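The Two-Item Minimum Is the Best Joke in the Room

I have been going to comedy clubs long enough to remember when the two-item minimum meant two beers and a basket of fries you didn't want. You paid, you grumbled, you tipped, and a stranger told you about his divorce. It was a fair trade.

Last month I went to the early show at Namero, which took over the old Plavar space downtown and kept the low ceiling, the bad pillar and, I'm fairly sure, the carpet. The ticket was $17. I thought that was a steal until I sat down and met the menu, which was four pages long and had a section called Opening Acts. The olives were an Opening Act. They were better lit than the comic.

I don't blame the club, exactly. A room with 200 seats can't live on door money, and it never could. The drinks pay for the stage, and the stage gives people an excuse to buy the drinks. Everybody who has ever worked a Tuesday-sized crowd knows this, and the good clubs used to have the manners to keep it quiet. You'd get a laminated card with six things on it, five of them fried.

What has changed is that the food now wants to be noticed. At Namero a server arrived during the first real laugh of the night with something that was still sizzling. The comic stopped, looked at the skillet, and waited for it to finish. It got applause. I clapped too, out of a sense that it had prepared.

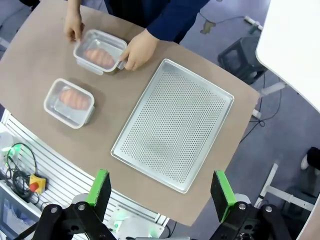

What the old rooms got right

Jukon, for those who never went, was a back room behind a bowling supply store. It held 100 people if they liked each other. The kitchen was a hot plate and a man's patience. You ordered before the lights went down, you got whatever you got, and the check came after the headliner was off. I saw bad sets there, a lot of them, and I heard every word of every one.

That last part matters more than club owners seem to think. A joke is a small thing made mostly of timing. You can kill it with a blender. You can kill it with a card reader that beeps, or with a very polite person crouching beside you to ask who had the sliders. Movie theaters get away with dinner service because the movie doesn't mind. A comic minds. A comic will be minding about it in a parking lot at one in the morning.

The check drop is the worst of it. Most rooms do it ten minutes before the end, right when the headliner is building to the thing you came for, and 200 people start doing math by candlelight. I watched a woman closing with a story about her mother's funeral, a really fine piece of work, while the table in front of me argued over a side salad.

So here is my modest request. Take the order early. Serve it cold if you have to. Raise the ticket to whatever the skillet was bringing in and let me sit there hungry, which is how I watched comedy for most of my twenties and it did me no harm that a doctor could prove.

Vakulenko, across the river, tried something like this in February. No minimum, nothing served once the host is on, higher price at the door. I went twice. Both nights had empty seats in the back, and both nights the room was so quiet before the punchlines that it made me a little nervous. They've since brought back the nachos.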